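Materials & Making, week 5 notes
Wood surfaces: tables, benches, finishes
Posted Jul 16, 2025. Slides are seperate, these are just my notes tidied up a bit. Read before lab.

Recap from last time
Softwood / hardwood is about the tree, not how hard the board is. Balsa = hardwood. Yew = softwood and tougher than plenty of hardwoods. This was on the quiz and half of you still put it the wrong way round.
Wood moves. Across the grain, a lot. Along the grain, hardly at all. Everything today follows from that.

1. Why tabletops go wrong
Cupping: board curls across its width. Usually one face drying faster than the other, e.g. finish on top, bare wood underneath. Fix = finish both faces, same number of coats. People skip the underside. Don't.
Splitting: top screwed down tight to the frame, wood shrinks in winter, nowhere to go. Cracks at the ends first. Use slotted holes, buttons, or figure-8 clips. Screws snug, not cranked.
Joint lines you can feel: glue put on before the boards had settled to the room. Swollen at the joint, sanded flat too soon, then it shrinks back and you get a tiny valley. Wait a few days before final sanding.

The Graltstead library tables (handout 2) had all three. Built in November, heating came on, and by spring the reading room tops had cupped enough to rock a coffee cup. The repair cost more than the tables did. Look at the end grain drawing in the handout and work out which way each board wanted to go before you read the answer on the back.

2. Choosing boards
Flat sawn: cheap, wide, nice arched grain, moves most.
Quarter sawn: straighter lines, moves maybe half as much, costs more, more waste at the mill.
Rift: in between. Good for legs, same look on all faces.
For a work surface I'd take narrow flat sawn boards glued up over one wide one. Alternate the rings if you like, some shops swear by it, some say it just gives you a washboard. Ruotsalainen catalog lists both kinds, compare prices for yourself, good exercise.

Color: pale woods (maple, birch, ash, beech) show dirt but make small parts easy to find. Dark tops hide stains and also hide your dropped screws. Beech goes pinkish if steamed. Maple yellows under oil finish, stays whiter under water-based.
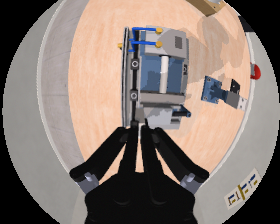

3. Finishes
Oil. Wipe on, wait, wipe off. Easy to patch later. Weak against water and heat. Oily rags can catch fire on their own, lay them flat outside or put them in the metal can with the lid. Not the trash. Not in a pile.
Wax. Feels great, does almost nothing by itself. Over another finish only.
Shellac. Dries fast, sticks to everything, hates alcohol. Good sealer coat, bad bar top.
Varnish / poly. Tough, slow, picks up dust. Thin coats. Sand lightly between. When it fails it peels and you're stripping the whole top.
Hardwax oil. Between oil and varnish. What we use in lab (the Prilel one, cans on the second shelf). Two coats, thin. If it looks wet after 10 minutes you put on too much, buff it back.

Curing is not the same as drying. Dry to touch tonight, not cured for weeks. No wet glasses, no tape, no rubber feet on it untill then. Rubber feet leave marks on some finishes even later, use felt.

4. Sanding, quick version
80 only if its rough. Then 120, 150, 180. Stop there for oil, going finer just closes the surface up and it won't take the finish.
With the grain at the end, always, by hand.
Pencil scribble across the top before each grit, sand till it's gone. Vacuum between grits.
Damp cloth before the last pass, lets the fibers stand up, then knock them off.
Dust masks on. Beech and oak dust are both bad for you.

5. Heights
Standing work: a bit below the elbow. Fine work goes higher, heavy planing lower. The old Grarisberg benches were set for planing and people kept doing carving on them, hence all the sore backs in the reading. Raise the work, not just the bench. A box clamped on top is fine.

For lab
Bring: both handouts, pencil, 12 inch ruler, something to tie back long hair.
You'll get one offcut each. Half oil, half hardwax, tape line down the middle. Label the back with your name BEFORE you finish it, not after, pencil not marker (marker bleeds through).
Water drop test next week on the same pieces so keep them flat on the drying rack, don't take them home.

Reading: chapter 5, skip the part on lacquer spraying, we don't have the booth. Short write-up due start of next class, one page, what you'd change about a table you use every day and which way its boards run. Sketch of the end grain counts as part of the page.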